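Minutes of the Manipulation Software Meeting, April
Rundia project, Monday, 10.00, Prirham office and by call
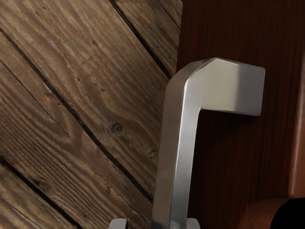
What does the planner do when the estimated handle position and the contact reading disagree? It trusts the contact reading, freezes the arm for one control cycle, and asks perception for a new estimate before it is allowed to close the fingers.

The question came from the Endudwood side before the meeting and the answer was agreed as the wording for the interface notes. Daryna Panasiuk to paste it in.

Present: Daryna Panasiuk (chair), planning, perception, control, tooling. Endudwood joined by call from item 2. Apologies from Pawłowska, who sent written comments on item 4.

1. Minutes of the last meeting
Accepted with one correction. The gripper force limit is set in the task file and not in the driver. The driver only clamps it.

2. Simulated handle approach
The approach is being worked on in simulation with a metal handle between the two fingertips, set against planks and a dark reddish-brown panel. Planning went through the current state of the code. The pre-grasp pose is now computed from the long bar of the handle only. The short mounting arm is kept in the collision model but no longer used for alignment, as it was pulling the grasp axis off by a few degrees on some door models.

Last week's batch was 851 episodes. Of these, 53 ended without a grasp. Tooling has sorted the failures by the last planner state, and most of them sit in "align". 17 were stopped by the joint limit check before the fingers began to close, and planning considers those a separate fault.

Endudwood asked whether the limit check could be loosened. Control said no – the margin matches the one on the real arm and should stay the same in both. The start pose will be moved instead.

Action: planning to change the start pose and rerun the 17 with the same seeds.

3. Perception
The wrist camera view at close range was discussed. With the handle this near, the fingertips come in only at the bottom of the view and the bar takes up much of the middle. The segmentation does well on the bright side of the bar and badly on the side that is close in tone to the boards next to it. Plank seams running up to the handle are sometimes taken as its outline.

Two options were put forward. The first is to add more wood textures to the training set, with seams at all angles. The second is to use depth for the outline and keep colour for the first detection only. Perception prefers the second and thinks it is less work. Control was concerned about the delay. It was agreed to try depth on a branch and measure the delay before anything is merged.

The shadow under the mounting arm was also raised. It has been labelled as part of the handle in some of the older masks. Tooling will regenerate the masks from the simulator and delete the old set once Daryna has checked the new one.

Action: perception to open the depth branch. Tooling to regenerate masks.

4. Controller
Control has moved the finger closing routine from position steps to a velocity command with a force stop. The fingers must stop independently when one touches first. At present the first contact stops both, and the grasp then times out with a gap on the other side.

Pawłowska's comments were read out. They ask for the timeout to be reported as its own error code and for the retry count to be a parameter. Both accepted. Default is 3 retries.

There was some discussion on whether the wrist should shift sideways to centre the bar after first contact. Control would like this in the controller, planning would like it as a new plan. Not settled – to come back next time with a short note from each.

Action: control to add the error code and the parameter.

5. Tooling
The replay viewer now opens an episode from the log line directly. Contact events are shown on the timeline. Endudwood cannot open logs recorded before the format change, and a converter was requested. Tooling will write one but will not support the oldest format.

The nightly run is still filling the disk at Prirham. Full-rate images will be kept for failed episodes only.

6. Any other business
The interface notes need an owner after this release. Daryna will hold them until then.

Next meeting at the same time, same call link. Depth branch to be first on the agenda.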